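Home Products Manuals Downloads Field Notes Contact

Hitico Tunnel Reader – User Manual
Section 4: Setting up the reader in the field

Revision of 8 October 2026. Text by Iestyn Parry.

This section explains how to place the Tunnel Reader for the first time at a study site. The reader registers small mammals which already carry a tag under the skin. If you have not yet charged the battery and set the clock, please return to Section 3 first, as both are much easier to do on a dry desk.

4.1 Before you leave

Check that the field bag contains the following parts:

- reader box with closed lid and rubber seal
- tunnel with antenna ring
- battery, 12 V, with fuse cable
- test tag on yellow cord
- four ground pegs
- memory card, empty
- bait cup with lid

The reader box with the battery weighs 650 g more than the old model. Users who carry several sets on one frame should divide the load again, and not only replace the old boxes by the new ones.

Note: Your permit for handling or feeding wild animals is not included in any agreement with us. Please ask the office responsible for your site before you put out bait.

4.2 Choosing the place

1. Look for a natural runway: the foot of a wall, a fallen trunk, the edge of dense grass. Small mammals do not like to cross open ground, and a tunnel in the middle of a clearing will stay without visits for a long time.

2. Keep the tunnel away from wire fences, steel posts and parked vehicles. Metal near the antenna ring makes the reading distance shorter. On our test site at Punbridge we moved one tunnel two steps from a sheep fence and the missing readings came back the same night.

3. Check the ground for signs of flooding, such as lines of dead leaves or flat grass all lying in one direction. The tunnel may become wet. The reader box may not stand in water.

4. If more than one reader is used, leave enough distance between them that the antennas do not disturb each other. The minimum is given in the table in Section 7 and depends on the antenna size.

4.3 Placing the tunnel

1. Clear away stones and twigs so that the tunnel lies flat. Do not dig if it is not necessary. Fresh soil attracts badgers and dogs.

2. Lay the tunnel along the runway with both ends open. The arrow on the roof should point to the side where the cable leaves.

3. Press the four pegs through the eyes at the corners. Push them in by hand or with your boot – a hammer can break the eyes.

4. Put a thin layer of dry leaves or grass on the floor of the tunnel. The antenna reads through it without any problem.

5. Cover the roof with material from the place itself. Leave the entrances free.

CAUTION: Do not cover the ventilation slots of the reader box. In the warm hours of a July day a covered box can become so hot that the battery switches itself off.

4.4 Connecting the reader

1. Put the reader box beside the tunnel, on the side of the arrow.

2. Connect the antenna cable. Turn the ring until it clicks. If you don't hear a click, turn it back and begin again, do not use force.

3. Insert the memory card with the printed side up.

4. Connect the battery last. The lamp becomes red, then green. If it remains red, look at 4.6.

5. Enter the station number with the two arrow keys and hold the center key until the number stops blinking. The number must have three digits, for example 943. Write the same number on the lid with a pencil. Felt pen disappears in the rain.

6. Close the lid. Look if a leaf or a hair lies on the seal, and wipe it with a dry finger.

CAUTION: Always disconnect the battery before you disconnect the antenna. The other order can damage the input of the reader, and such damage is not covered by the guarantee.

4.5 Testing with the test tag

1. Hold the test tag by its cord and pull it slowly through the tunnel. The lamp must blink once.

2. Repeat from the other end.

3. Pull the tag through again, this time close to the roof. A climbing animal passes there, and this is the weakest point of the field.

4. Write the time of the test in your notebook. Later you will find the test readings in the data and can remove them.

5. Take the test tag home. A forgotten tag near the ring is read again and again, and fills the card.

4.6 If the lamp remains red

Slow blinking: the card is missing or locked. Remove the card, move the small lock on its side, and insert it again.

Fast blinking: the voltage is too low. Change the battery.

Steady red: the antenna is not found. Check the connector for sand. If it is clean, try the cable from another set. Users with the Jusoritz antenna need the adapter described in Section 7, as without it the reader will always show steady red.

When none of this helps, send us the log file from the card together with the station number. The log file is also written when no animal was read.

4.7 Bait

Bait is optional. The Mathias protocol, which many of our users follow, allows it for the first 2 nights only, so that the animals learn to know the tunnel. After this the cup stays in its place but empty. If you compare several stations, use the same bait and the same amount in all of them. 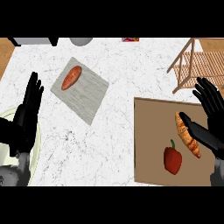 The bait cup is small, and bait which sticks out of it can be carried off whole or can block the passage. Prepare it at home, on a clean board, and not with a pocket knife beside the tunnel. For a whole sweet potato like the one on the light gray cutting board, tapered at both ends, remove the two points first and use only the thick middle part, so that all the cubes have the same size. The skin can stay on. Keep the cubes in a closed box until you arrive at the station, fill the cup to the line and not over it, and press the lid down on both sides. Take old bait away with you at every visit.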